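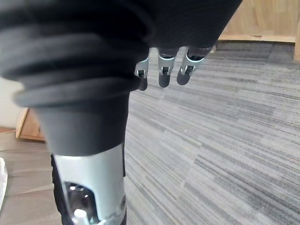
Home Tickets Knowledge Base Downloads Log in

Pistell condenser dryer stops early on bedding, load still damp
Status: Resolved
Opened by: Duarte Barreto
Site: Pestwood, ground floor laundry

Unit stops 20 minutes into the Cotton Dry program with a mixed load of sheets and pillowcases. Display shows End, no fault code. Pillowcases are dry. Sheets are damp in the middle and dry at the hem. Towels run to completion on the same program and come out dry. First noticed in November, after the old vented unit was taken out.

Already tried: emptied the water tank, cleaned both lint filters, rinsed the condenser, checked that the door seal sits flat. Power cycled at the wall. No change.

Measured at the socket under load: 2000 W during heating, dropping to 170 W when the heater cuts out and only the drum motor and fan are running. Heater cycles on again as expected until the early stop, so I don't suspect the thermostat.

Second test with one double sheet only. Stopped even earlier. The sheet had wrapped into a ball with one corner sticking out and the ball was wet inside.

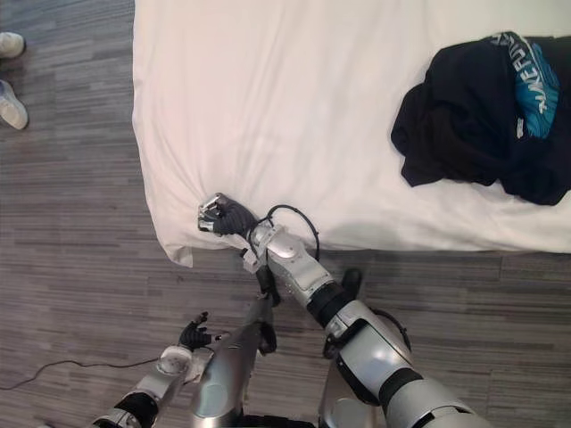 Amerley Antwi: Heater readings look normal. This model ends the program on moisture sensing, using the two metal strips below the door opening. If a sheet balls up, the strips only touch the dry outer layer and the controller reads the load as finished. Please wipe the strips with white vinegar on a soft cloth, let them dry, and repeat with the sheets separate from the pillowcases. Also confirm the dryness level. It resets to the lowest setting after a power cut.

Duarte Barreto: Strips had a dull film on them, probably fabric softener. Cleaned twice. Dryness level was on the lowest setting, raised to the highest. Spin on the washer was 400 rpm – someone had left it on Delicates – so that has been changed too. Result: sheets ran for the full program, slightly damp at one corner only.

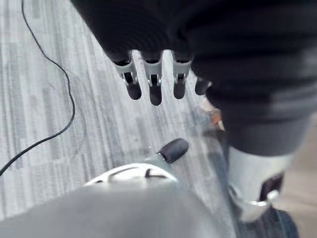

The remaining problem is lint. With the longer program the upper filter clogs before the second load is finished, and the dark items pick up what gets past it. A smooth sheet can be shaken clean. Black cloth that hangs in soft folds, like the cover in the last photo, has to be brushed along each ridge. I now run darks first and clean the filter between loads.

Amerley Antwi: Check the lower filter foam for a tear along the left side. Part can be ordered through Kováčik. Do not run the unit without it.

Duarte Barreto: Foam was torn. Replacement fitted, lint is back to normal. Sheets dry on the highest level when loaded one at a time and shaken out first. Ticket can be closed.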